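Ticket 626: Tablett rutscht, Streifenmatte wellt sich, Gabel klappert
Bereich: Tischausstattung / Gedecke
Gemeldet von: Tuulikki Valtonen
Bearbeitet von: Raimo Ruotsalainen
Priorität: niedrig (von der Melderin auf »hoch« gesetzt, vom System auf »mittel«, von mir auf »niedrig«)
Status: gelöst, mit Rest

Ursprüngliche Meldung, 5. September 2026

Hallo zusammen, ich decke jetzt seit Juni mit dem neuen Einzelgedeck von Zurkeck ein, also Tablett, gestreifte Matte, ovaler Teller, Gabel. Auf dem Papier ein Gedeck für eine Person an einem kleinen Tisch. In der Praxis ein Gedeck für eine Person mit drei Händen. Das Tablett wandert beim Abstellen nach vorn, die Matte hat rechts eine Welle, und der Teller kippelt, sobald man die Gabel auf die Idee bringt, auch nur in seine Nähe zu kommen. Bitte um Abhilfe oder wenigstens um Mitgefühl. T. V.

Erste Rückfrage (Ruotsalainen)

Mitgefühl ist hiermit erteilt. Zur Abhilfe bräuchte ich:
- Welche Tischfläche? Die weiße glatte oder die alte von Koivisto?
- Liegt die Matte neben dem Tablett oder darunter?
- Kippelt der Teller auch auf der nackten Tischplatte?
- Wurde die Matte gewaschen, und wenn ja, wie heiß? Bitte ehrlich antworten, es hat keine Konsequenzen.

Antwort (Valtonen)

Weiße Fläche. Matte daneben, rechts, weil auf dem Tablett ja der Hase wohnt und man ihn nicht zudecken soll, das hat mir Onni ausdrücklich eingeschärft. Auf der nackten Platte kippelt der Teller nicht. Gewaschen: ja. Bei 40 Grad. Einmal vielleicht auch wärmer, das war dann aber nicht ich.

Notiz (Ruotsalainen)

In der Pflegeanleitung steht »40 Grad, liegend trocknen«. »Einmal vielleicht auch wärmer« steht dort nicht. Ich habe Valtteri Rissanen gefragt, ob sich jemand erinnert. Er erinnert sich an 60 Grad und daran, dass er nicht dabei war. Die Zahl der Leute, die bei dieser Wäsche nicht dabei waren, ist bemerkenswert hoch.

Versuch 1: Matte umdrehen

Matte gewendet, mit einem dicken Katalog von Prandonthorpe beschwert, über Nacht liegen lassen. Der Katalog hat 1000 Seiten und ist damit zum ersten Mal seit seinem Eintreffen zu etwas nütze. Ergebnis am Morgen: Die Welle ist flacher, aber noch da, und sie ist von der rechten Seite in die Mitte gezogen. Dort stört sie mehr als vorher. Katalog zurück ins Regal.

Versuch 2: Matte bügeln

Feuchtes Tuch drüber, mittlere Stufe, von der Mitte nach außen. Frau Valtonen hat gebügelt, ich habe Anweisungen gegeben, und wir sind uns einig, dass die Arbeitsteilung beim nächsten Mal anders aussieht. Welle weg. Die Streifen sind noch gerade, soweit man das bei den dichten Streifen rechts überhaupt beurteilen kann, ohne dass einem schwummrig wird.

Versuch 3: Reihenfolge beim Decken

Die Matte ist also glatt, trotzdem klapperte beim nächsten Decken wieder etwas. Wir sind den Ablauf daraufhin Stück für Stück durchgegangen: erst das Tablett nach vorn in die Mitte, dann die Matte rechts daneben, dann Gabel, dann Teller. Genau bei den letzten beiden lag der Hund begraben.
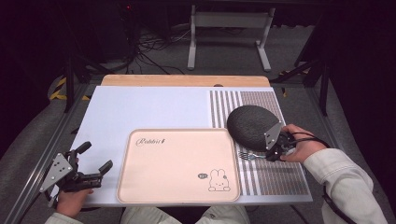
Wer die Gabel zuerst hinlegt, muss den Teller danach irgendwo absetzen, und die Matte ist nicht groß. Landet der Rand auf dem Gabelstiel, wippt der Teller, und zwar mit einem Geräusch, das man noch im Flur hört. Der Teller hatte nie einen Fehler. Die zwei Ersatzteller, die Martti Jääskeläinen auf Verdacht bei Drunham bestellt hat, kippeln unter denselben Bedingungen ganz genauso und werden zurückgeschickt. Martti legt Wert auf die Feststellung, dass sie wenigstens gut aussehen.

Neue Reihenfolge: Teller vor Gabel. Die Gabel kommt an den Rand der Matte, wo sie hingehört, und nicht dorthin, wo gerade Platz war.

Rückmeldung (Valtonen)

Teller sitzt. Ich nehme alles zurück, was ich über den Teller gesagt habe. Was ich über das Tablett gesagt habe, nehme ich nicht zurück, das rutscht nämlich weiter.

Versuch 4: Tablett

Unterseite mit Spülmittel abgewischt, dann die Tischplatte, beides getrocknet. Kein Unterschied. Danach ein Stück Antirutschunterlage zugeschnitten, auf jeder Seite 50 Millimeter kleiner als das Tablett, damit sie nicht hervorschaut. Liegt bombenfest. Man muss das Tablett jetzt anheben, um es zu verschieben, was Onni Heiskanen als Rückschritt bezeichnet.

Onni hat außerdem angemerkt, das Tablett liege manchmal verkehrt herum. Zur Klärung, und bitte auch für alle, die dieses Ticket später über die Suche finden: Der Schriftzug »Rabbit« gehört nach oben links, der gezeichnete Hase nach unten rechts. Wer am Platz sitzt und den Hasen auf dem Kopf stehen sieht, hat falsch gedeckt. Was in der kleinen Sprechblase stehen soll, ist nicht Gegenstand dieses Tickets. Vorschläge bitte an Onni, der sammelt.

Kommentar (Heiskanen)

Ich sammle nicht. Ich habe einmal gefragt.

Kommentar (Rissanen)

»Nicht über 40 Grad.«

Kommentar (Ruotsalainen)

Übernommen.

Lösung, kurz gefasst

Matte bei höchstens 40 Grad waschen, liegend trocknen, bei Wellen feucht bügeln. Beschwerungsversuche mit Katalogen bitte unterlassen. Beim Decken erst den Teller auf die Matte, dann die Gabel an den Rand. Unter das Tablett gehört die zugeschnittene Unterlage; sie liegt bei den Matten in der Schublade und sieht aus wie Abfall, ist aber keiner.

Offen

Die Unterlage riecht nach Gummi. Frau Valtonen hat sie zum Lüften auf die Fensterbank gelegt. Falls sie dort verschwindet, bitte neues Ticket aufmachen und dieses verlinken.

Nachtrag (Valtonen)

Sie ist verschwunden. Neues Ticket folgt.

Nachtrag (Jääskeläinen)

War ich. Sah aus wie Abfall.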